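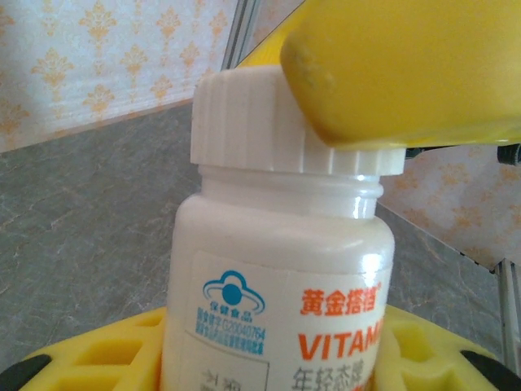
December, in the evening. I slept badly again, and at four I was awake and listening to the heating. Then I slept when it was already time to get up, so the whole morning was short. I want to write more regularly in this notebook. I am on page 22 and I bought it in spring.

The big thing of this week is the vitamins. I have decided to take them properly, every day, with breakfast. Last winter I also decided it, and I took them for eight days, and then I put the bottle in the cupboard behind the flour and forgot it until Easter. This time the bottle will not go in any cupboard. My mother had the same rule for medicine and for bills: what you do not see, you do not do.

The label is mostly Chinese. I can read the letters VITAM and I can guess the rest of that word, but everything else I had to look up with patience. The four characters of the brand are in orange-red, 黄金搭档. The first two together mean gold, and I was proud that I found the first one in the dictionary by myself, by counting the strokes. The last two mean partner, so it is a golden partner. I like it as a name. It sounds like somebody who would help you to carry a sofa.

There is also a blue sign on the left, a kind of cloud with a round circle inside, and under it 保健食品. This is "health food," so it is not a medicine, and I should not expect from it what one expects from a medicine. I wrote this in big letters on a paper for myself. I have a tendency to hope too much from things that come in a bottle.

I spent too long at this. The soup boiled over while I was looking for the third character, and I had to clean the stove before Dinu, where I go for my evening class, and I arrived with a wet sleeve. We had the past conditional today. "If I had watched the soup, it would not have boiled over." The teacher was pleased with my sentence and asked if it was true.

After class I walked home by the canal in place of taking the 175. It was not very cold. The shop windows in Undgate are full of lights already, and the bakery has put out those small cakes with too much sugar on the top. I bought one. I know that a person who is starting with vitamins should perhaps not begin with cake, but it was a long day.

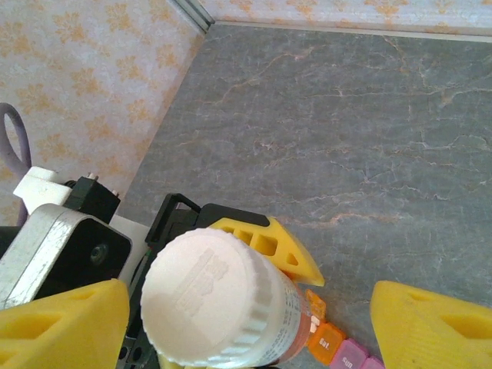
The vitamins, with the white cap on.

I have a question of caps. My hands are not good in winter. In the morning the fingers are stiff until I have held a warm cup, and a cap which is wide and low is easier for me than a small tall one. This one has ridges around the side, so there is something to hold. The jar of plums from Vilico has a smooth metal lid and I have been fighting with it since the first week of the month. I tried warm water, I tried a rubber glove, I tried hitting the bottom with my palm as my father did. He always opened it at once, and then he looked around at everybody.

So I wrote to the others in our letter group to ask about it. We are only a few, and we write to each other mostly about small things, knees and recipes and what our children are doing wrong. I asked two things. One was how do you open a lid when your hands do not want. The other was how do you remember if you have already taken the pill today, because this was my trouble last year. I stood in the kitchen with the glass of water and I did not know if I was before or after.

The answers came quicker than I expected. I had not even taken my boots off.
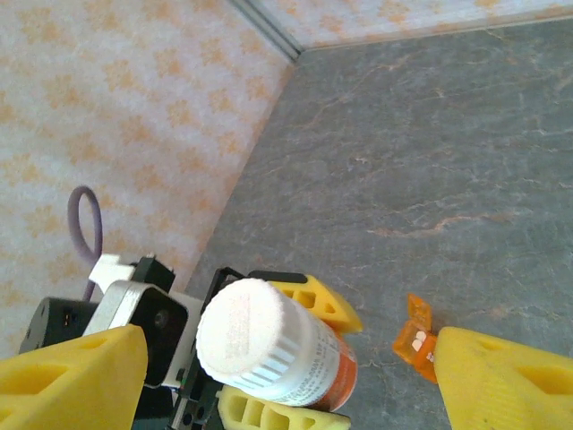
Safta Vlad answered that I must stop squeezing. She wrote that everybody squeezes a lid much too hard, and then the hand gets tired before the turning begins. Her advice is to lay the hand flat over the top, press the arm close to the body and turn from the shoulder, slowly, as if you were turning your whole self to look at somebody behind you. She added that she has opened every jar in her building in this way and that she is not a big woman.

I tried it at once with the plums. The lid did not move. I tried it again after I had eaten, with more shoulder, and it moved a little, maybe the width of a nail. It is still closed, but now I have hope. I wrote back to thank her and I said that the jar was opened, which is a lie, and I will have to make it true tomorrow morning.

About the remembering, I had more ideas than I can use. One can turn the bottle upside down after taking the pill, and the next morning turn it back. I thought this was very clever until I asked myself what happens when I dust the shelf. One can use the little boxes with the days on them. I saw them at Gridis and they are not expensive, only the lids on them are tiny and I would need my glasses and a knife. One can also write it down, and this is what I prefer. I am writing anyway, or I am supposed to be.

I cleared the place next to the bread box this evening. There was an old candle, a lot of rubber bands, a key that fits nothing in this apartment, and the receipt for my winter coat. I kept the key. I wiped the surface and put the vitamins there, and a pencil on a string beside them. The string is too short and I will change it. 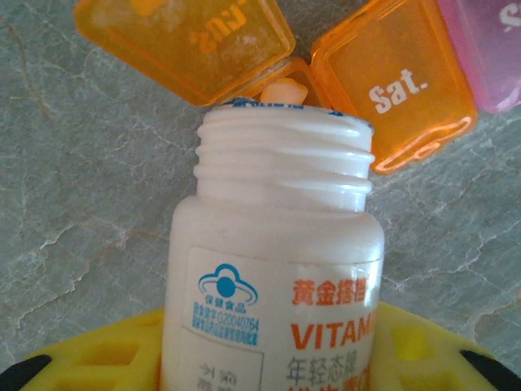
Vira Tymoshchuk had another opinion, and she sent it in a separate message, late: do not count on a notebook, my dear, a notebook is a thing you must also remember. Put the bottle in front of the coffee so you have to move it with your hand. And clean the last bits of the seal off the mouth of any new bottle before you close it again. I never did this, and one day I found a piece of foil in my tea.

I laughed at the tea. But she is right about the notebook, and it hurt me slightly, as true things do when they come at ten in the evening. So the bottle has now moved from the bread box to the coffee, and the pencil on the string is alone there next to the bread box and looks foolish. I will leave it for shopping lists.

About the seals, I do not have her discipline. I always pull the big piece away and I leave the little border around the rim, on milk, on yogurt, on everything. It is blue on the vitamins, orange on the juice -- my whole kitchen has these borders if one begins to look. Tomorrow I can do it with a wet cloth and my thumbnail.

I also looked once more at the label and found 年轻态, in dark gray under the big letters. As far as I can tell it is something like "a young state." I said it aloud a few times with, I am sure, the wrong tones. At my age it is kind of them to mention it.

Tomorrow: one vitamin with breakfast, before the coffee. Plums, with the shoulder. Buy string. Return the casserole dish to the second floor and do not stay for an hour talking. Finish the exercise for Dinu, page eight, only the second half, because the first half I did on the bus.

It is late and the heating has started again with its knocking.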